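Ticket 614 — Fitted sheet pulls off mattress corner
Site: Flatbridge, ground floor
Opened by: Noura Qudah
Product: Prunitz fitted sheet, beige
Status: Open, waiting on supplier
Priority: Low

Reported: the front left corner rides up when anyone leans on that side. Second occurrence since January. Attachments follow. 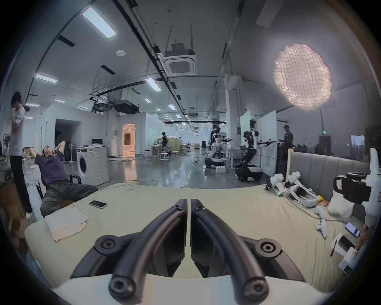
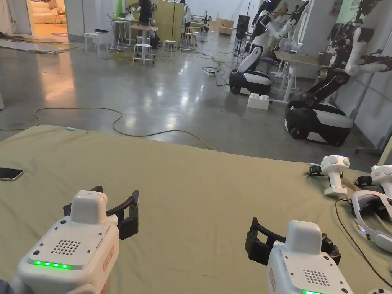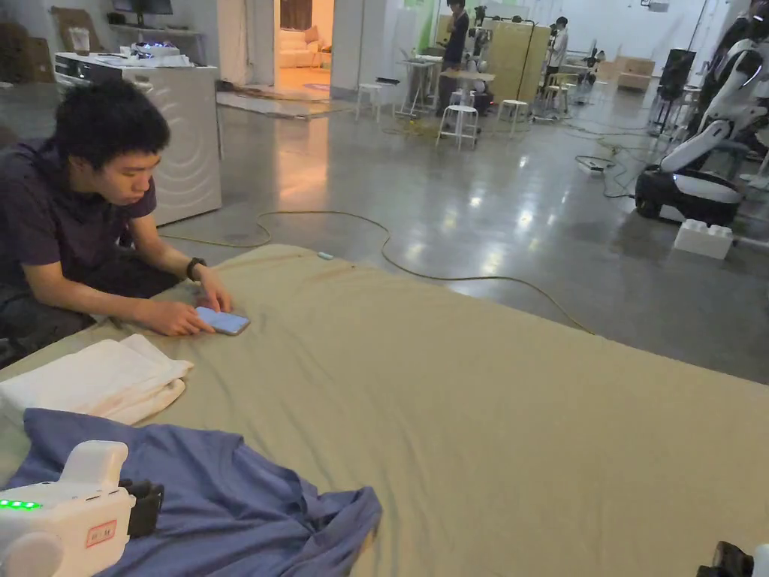

The Prunitz sheet is sold for mattresses up to 22 cm deep, and the one at Flatbridge was bought from Ferrand without the depth being checked. Elastic is intact on all sides. Stitching holds at each corner under a hand pull. The sheet is wrinkled in places in the last attachment, where a man leans over the left edge with a hand on the fabric, and a folded white towel lies at the front left corner, so the corner was not inspected from that view. The small white tag on the far edge could not be read in the attachment either. Read it on site and add the size code here.

Tuesday, May 14, 2024
Stripped the bed, refitted starting from the head end. Corner came up again after 9 minutes of normal use. Rotated the sheet a half turn — same corner of the mattress, so the sheet's own corner is ruled out.

Next entry
Measured depth at the failing corner: 2 cm over the supplier limit. The other corners are within it. Suspect the topper has shifted under the sheet.

To do: re-square the topper, retest. If it fails again, order the deep version from Kirkus and return this one to Ferrand — receipt is with Noura.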